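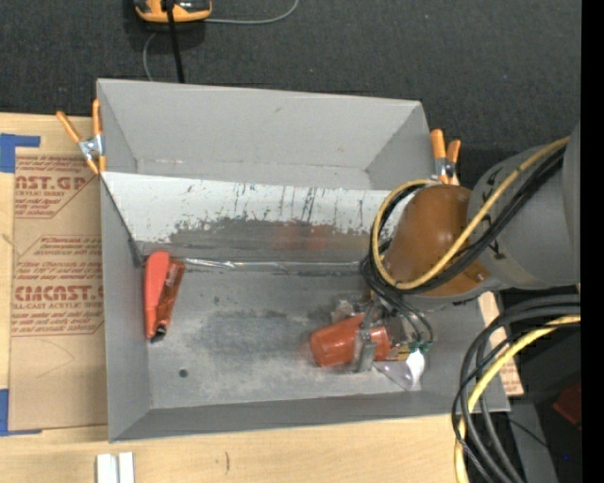
Two years is a long time to wait for an apology, according to one reader who wrote to us after the folk duo Clestis finally answered the songwriters who say their work was used without credit, and who added that she had bought both albums in good faith and would now quite like to know whose words she's been singing in the car.

She isn't the only one who has been writing in. The duo's statement, which went up late in the afternoon and ran to 1000 words, says the pair are "truly sorry" to the members of Rotich, the songwriting circle where the two of them got their start. It concedes that two songs on the second album, including the lovely slow one that closes the record, grew out of verses first shared at the circle's monthly evenings. What it doesn't do is say how the royalties will be sorted out, and that's the part most people were hoping to read.

Members of the circle posted a short and rather gracious reply of their own before dinner time. They thanked the duo for speaking up, said they'd always been proud of them (and still are, in a way), and asked for their names to be printed in the credits before the next pressing goes out. An open letter in their support has been signed by 60 musicians, a good many of whom have shared a stage with Clestis over the years and must have found it a hard thing to put their names to.

The label, Norer, says it is "listening carefully" and has paused work on the new pressing while it talks to everyone involved. Its earlier line, you may remember, was that the songs were entirely original, and that sentence has now disappeared from its website.

As for the Puton festival in April, the organisers tell us the duo are still on the bill for the opening night, though they've offered Rotich a spot on the same stage if the members would like one. The circle says it will talk the invitation over at its next evening, once the tea's been made and everyone has had a turn to play.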